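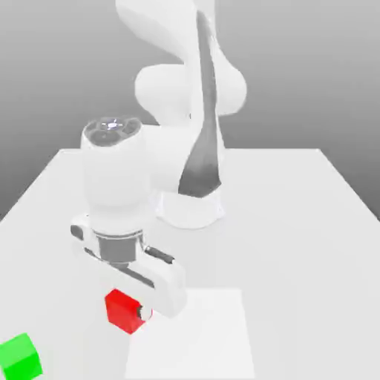

Chapter 3: Capacity and Flow in Indoor Water Attractions

12 min read

An indoor waterpark sells a limited quantity of space and time, and its operating plan begins with an estimate of how much of each is available. Two quantities are used throughout this chapter. Instantaneous capacity is the number of guests who may be in the facility at one moment. Hourly throughput is the number of rides or visits an attraction can deliver in 60 minutes. A red cube resting near the front of a large gray tabletop, with one white arm reaching down toward it, presents no capacity problem: there are only two items, the other a green cube in the lower left corner, and no line. Difficulties appear when a second item arrives before the first has been cleared, and most of the methods below deal with that condition.

3.1 Instantaneous capacity

Capacity is normally set by the lowest of several limits: the occupancy allowed by the building code, the bather load of the pools, the number of lockers and seats, and the number of lifeguards on duty. In a resort park the limit that governs often changes during the day. At Hodham, the case property used in this part of the book, seating governs from late morning until the middle of the afternoon, and staffing governs after 6 p.m. The wave pool has a posted bather load of 194. This figure applies to the water only and should not be added to the number of deck seats, as many of the same guests use both.

3.2 Throughput of slides

The throughput of a body slide depends on the dispatch interval, which is the time between the release of one rider and the release of the next. With a dispatch interval of 30 seconds, a slide delivers 120 riders per hour. Tube slides are slower to load but may carry two riders per dispatch. Bhatia's rule, named for the planner Harish Bhatia, states that observed throughput should be taken as the theoretical figure less all pauses longer than one dispatch interval – not as an average of the best hours. A slide that loses 59 dispatches in a day to short pauses may still show no recorded downtime in its maintenance log.

3.3 Overnight guests and day visitors

Resort parks admit two populations with different arrival patterns. Overnight guests tend to arrive in small groups, leave for meals and return. Day visitors arrive close to opening and stay longer on each visit. A pass valid for the whole day therefore uses more capacity per sale when it is sold to a day visitor, and the two types should be forecast separately. February is the usual test month, when school vacations raise both populations at once.

Section 3.4 applies these measures to the Hodham admission records. Readers who have not yet studied arrival curves should review Chapter 2 before continuing.

Related reading

Seasonal Pricing at the Camico Resorts
Locker and Towel Demand: The Zapata Survey
Wristband Admission with Sakex
Lifeguard Rotation and Break Schedules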